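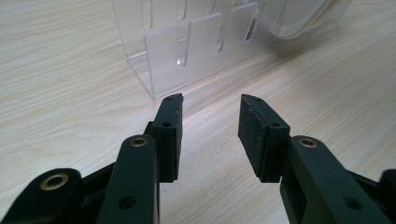

June 4, 2024. Second session with the student group on the hand-held gripper, project Wuvport. Today Léonie and Florian wanted to finish the approach part: come to the clear acrylic stand with open fingers, stop before it, close, go back. The stand is difficult for them because the wood grain of the table shows through it, and on the screen only the cut edges of the slots are easy to find, as thin white lines. I proposed that they take the bottom edge as reference and forget the slots for now. Léonie does not agree, she prefers the long slot near the center. We will try both.

Done today:

- 12 approaches from the left, 12 from the right
- 3 thrown away (wrong start position, my mistake)
- names of the files changed to the Ferneo style, please keep it

The rubber pad on the right finger looks a little dusty. Clean it before the next recording and write here who did it.

Marietjie asked if the brass bushings need oil. I don't know. I wrote to Bernadette - she made the drawings of the linkage.

Still open: Florian's script stops at clip 51 and gives no message. He thinks it is the memory. Timothée has the same script on the old computer and will run it there tomorrow with the same clips.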